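タスクボード(作業盤)

タスクボードは、つまむ、回す、押す、差し込むといった手先の操作を一枚の板の上にまとめた器具である。日本語では作業盤、操作盤とも呼ばれるが、後者は機械の制御パネルと紛らわしいため、訓練や評価の分野では「タスクボード」の表記が多い。机の上に平らに置いて使うものと、壁に掛けて使うものがある。

概要

基本的な構成は、台となる板と、その上に取り付けられた操作部品からなる。部品にはつまみ、ペグ(差し込み棒)、スイッチ、歯車などが選ばれる。板に直接固定する方式のほか、小さな副板に部品をまとめ、副板ごと台板に載せる方式がある。副板方式は部品の入れ替えが容易で、同じ台板のまま課題の難度を変えられる。
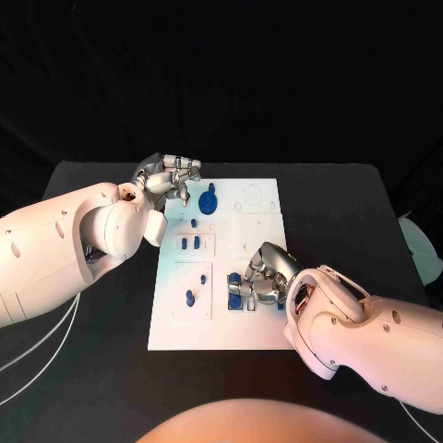

白い台板に青い部品を配したタスクボード。左上に丸いつまみ、左半分の副板に小さなスイッチが二つ並ぶ。

歴史

手先の作業を板の上で練習させる器具は、職業訓練や作業療法の場で古くから用いられてきた。多くは施設ごとの手作りで、寸法も部品の種類もまちまちであった。規格化を試みた例にドレラム(Drellham)式がある。これはロシーン・クインラン(Róisín Quinlan)がまとめた設計で、部品を4群に分け、副板の固定穴の間隔を統一した。のちにティボー・ショーヴァン(Thibault Chauvin)が副板の厚みを見直し、改訂版の図面では部品表の項目が29に整理された。

リコフ(Likov)の工房では、ヘドヴィカ・バラーシュ(Hedvika Baláž)が教材用の廉価版を手がけた。部品の輪郭を板に描いておき、対応する位置を見つけやすくしたもので、初回の製作数は1198枚と記録されている。

構造

台板は長方形が一般的である。色は白や灰色などの無地とし、部品にはそれと対照的な一色を用いることが多い。白地に青の組み合わせは見分けやすく、暗い色の机に置いた場合は板の縁もはっきりする。

副板は台板より一段高く、縁に指や工具が掛かる。このため、部品の操作とあわせて段差を避ける動きも課題に含まれる。穴や切り欠きは、部品を受ける機能をもつものと、位置の目印にとどまるものとに分かれる。外見だけでは区別しにくく、図面には用途を書き添えるのが通例である。

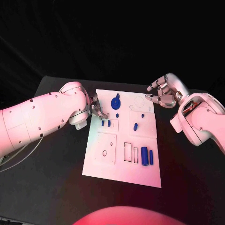

部品の種類

つまみは円盤に短い軸を立てた形が代表的で、軸をつまんでも、円盤の縁に指を掛けても回せるように作られる。歯車形のものは縁に凹凸があるため滑りにくい。

ペグは長短を取り混ぜて配置する。短いペグは指先だけで扱うことになり、長いペグに比べて持ち直しが難しい。近い間隔で二本を並べると、隣に触れずに一本だけをつかむ課題になる。

スイッチ類は押す方向と力の加減をみるための部品である。四角い押しボタンや切り替え式のものがあり、ほかの部品より低く取り付けられることが多い。

配置と照明

部品の配置には、左右の手の受け持ちを分ける考え方と、中央に寄せて両手の協調をみる考え方がある。グリリー(Grilley)の手引きは前者をとり、大きいつまみを奥、細かい部品を手前に置くよう勧めている。これに対しトゥン・フイン(Tùng Huỳnh)は、奥の部品に手を伸ばすと手前の部品が腕に隠れる点を挙げ、高さのあるペグを手前に集めることに反対した。

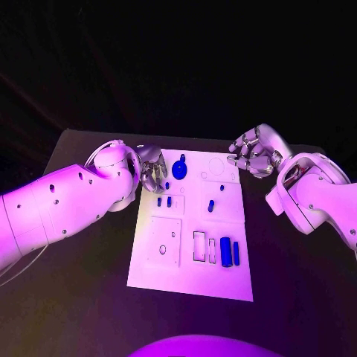 照明については、白い板が光の色をそのまま映しやすい点に注意を要する。赤や紫の光の下では白地と部品の見え方が昼光とは異なり、色を手掛かりに部品を選ぶ課題では結果の比較が難しくなる。シナン・ヤルチュンカヤ(Sinan Yalçınkaya)の報告では、同じ盤を3種類の照明で使い、部品の色名ではなく形で指示を出す方法がとられた。背後に黒い布を張り、周囲の物が目に入らないようにすることもある。

保守

ペグと受け穴は使用に伴って摩耗し、はまり具合が緩くなる。ギエム(Nghiêm)版の説明書は、毎年12月に受け穴の径を測り、緩んだものは副板ごと交換するよう定めている。台板の汚れは乾いた布で拭き、印刷された輪郭線の上では溶剤を使わない。

関連項目

ペグボード
作業療法
手指の巧緻性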